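Our Electric Bill, and the Plan I Finally Switched To

I have been meaning to write about our electric bill since September, and I keep putting it off because every time I sit down with the thing I have to make a fresh pot of coffee first. But a few of you asked after my last post, so let's get into it (and bear with me, I do go on).

For years we were on the plain old flat rate from Stidport Power. You used a kilowatt-hour at breakfast or you used one at midnight and they charged you exactly the same. Then a letter came saying we could move to a time-of-day plan, where the hours from four to nine in the evening on weekdays cost a good deal more and everything else costs a good deal less. There was a cheerful little drawing of a clock on it. I put it in the drawer with the takeout menus, and that is where it stayed until the July bill showed up and I went digging for it.

Now, I am not a numbers person, but 442 dollars is a number that will make you one! That was the worst bill we have ever had in this house, and we have had it through some hot summers. Part of it was the air conditioner, which is older than our roof, and part of it was me running the dryer whenever I felt like it.
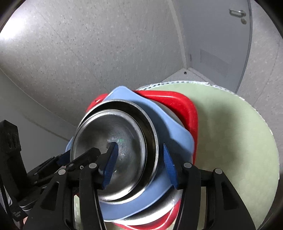 So I called. I was on hold long enough to fold two loads of towels, and then I got a very patient woman who walked me through how the switch works. You can try the new plan for 90 days, and if you end up paying more than you would have under the flat rate, you can go back. She couldn't tell me ahead of time which way it would go for us. It depends on your habits, she said, and I thought, well, my habits are terrible, but I suppose they can be moved.

The first couple of weeks were a bit of a comedy. I set an alarm on my phone for a quarter to four so I would remember to turn the thermostat up, and then I would be at the store when it went off, standing in the cereal aisle, feeling guilty about a house I couldn't reach. I started the dishwasher before bed and then lay awake listening to it. We cooled the place down hard in the early afternoon and kept the blinds shut, and by dinner it was still pretty comfortable, or at least comfortable enough that the dog stopped lying on the bathroom tile.

Supper was the hard part. I cook at six. My mother cooked at six. The oven was going right in the middle of the expensive hours every single night, and I was stubborn about it for longer than I should have been.
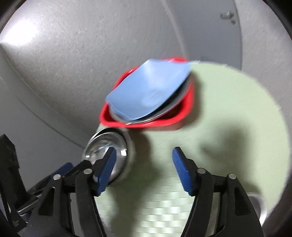
What finally got me to budge was a talk at the Lotdale library one Thursday, given by somebody from the co-op over in Skiltivard. They buy some of their power from a solar farm, the Mthembu project out past the county road, and the speaker explained that their power is cheapest in the middle of the day and gets dear right as the sun goes down and everybody walks in the door and turns everything on at once. I had never thought of my supper as part of a crowd before. Anyway, I went home and started doing more of the cooking in the morning, and then suppers in the warm months became cold things, bean salad and cucumbers and leftover chicken, tossed together in a metal bowl like the one in the photo, with no oven at all. I kept Sunday roasts. Weekends are off-peak all day under our plan, so I roast whatever I please and feel quite smug about it.

The bills did come down. Some of that was surely the weather turning, and I can't tell you how much was me and how much was the cooler nights. The 90 days ran out, we were ahead, and we stayed on.

If you are thinking of doing the same, look at your own bill first. Ours has a little bar chart on page 2 that shows what you use hour by hour, and I had been throwing it away unread for years. If your tall bars are all in the evening and you can't shift them (say you work days, or there's medical equipment running in the house), the flat rate might suit you better, and there is no shame in that.

Next on my list is the water heater. Apparently you can put a timer on it. I have the leaflet, and it has been in the drawer with the menus for 7 weeks.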